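# Dodeck Shared Bench Pack

Signs, boundary markers and record sheets for rooms where people work by hand next to robot arms and grippers.

Order code: DK-391
Supplied by: Trendero
Current edition: October 2019

## What it is for

The Dodeck pack is made for offices, teaching rooms and small labs that have had a robot put into them. These rooms usually have no fence and no painted floor. People sit at desks within reach of the equipment, and the person holding a gripper may be a new starter.

The pack gives the room a written set of rules, a marked boundary and a place to record checks. It does not replace a risk assessment. You will need one before you fill in the first sheet, as several of the boxes are copied straight from it.

## What is in the box

- One rule board, A3, wipe-clean, with blank fields for the room name, the responsible person and the stop procedure
- One handbook, 13 pages, stapled
- One roll of boundary tape, 27 m, yellow and black
- Six desk markers, self-standing
- One pad of daily check sheets
- One pad of handover sheets
- Tie-on tags reading DO NOT POWER

Refill pads and tape can be ordered separately. The rule board is also sold on its own for rooms that already have tape down.

## The standards behind it

The handbook was written with three documents in mind:

- **ISO 10218-1**, which covers the robot itself
- **ISO 10218-2**, which covers robot systems and their integration, including the tool on the end of the arm
- **ISO/TS 15066**, the technical specification on collaborative operation

In Great Britain, the Provision and Use of Work Equipment Regulations 1998 also apply where the equipment is used at work. The handbook has a page on these, mainly on inspection and training. It does not reprint any text from the standards, and you should have your own copies if you are responsible for the installation.

Buying the pack does not make a room compliant with anything. We are asked this often enough that it is now printed inside the front cover.

## Hand-held grippers

A gripper held by a person is outside much of what the robot standards deal with, so rooms tend to have no rule for it at all. The handbook treats it as work equipment in its own right and sets out the following:

1. Look over the finger pads and the housing before each session. Surface marks can be noted on the sheet and left. Cracks, sharp edges and pads that have lifted mean the tool is tagged and put away.
2. Check that any cable is clear of chair wheels.
3. Keep fingers out of the gap between the pads while the tool is connected.
4. One person has the tool at a time. Handing it over is said out loud.
5. Before reaching towards a nearby arm, confirm its state with whoever is running it.
6. Put the tool down on the bench before using a keyboard or phone.

Rule 5 is the one that gets skipped. The daily sheet has a separate line for it, with room for the name of the person running the arm.

## Marking the room

Lay the tape at the edge of the space the arm can reach with its tool and any fixture fitted – not at the base of the mount. Panels and brackets fixed to an arm add to its reach, and the boundary has to be measured again when they change. Write the date of the measurement on the rule board.

Desk markers go where the boundary crosses a table. They are light enough to be knocked over without damage, and a fallen marker should be put back before work carries on.

Doors and walkways should stay outside the line. If the room is too small for that, page 9 of the handbook gives a layout for restricted access during powered work.

## Using the sheets

The daily check takes one side of A5. It is signed by the person starting the session and kept in the room. Handover sheets are for arms and tools left set up between users, and should say what was changed.

This edition adds a box for temporary fixtures, following comments from Thierry Brunet at Carnegie, who had been writing them in the margin since August. The stop procedure field on the rule board is also larger.

## Care and storage

Clean the board with a damp cloth. Solvent removes the printed lines. The tape is for hard floors and will not hold on carpet; ask for the Gumesport strip, which has a heavier backing.

## Questions before ordering

Eduardo Valente at Trendero handles enquiries about the pack and can send a sample daily sheet. Please say how many arms and hand-held tools are used in the room, and whether desks there are in ordinary use while the equipment is powered.

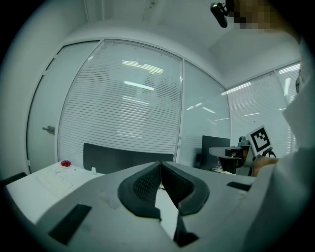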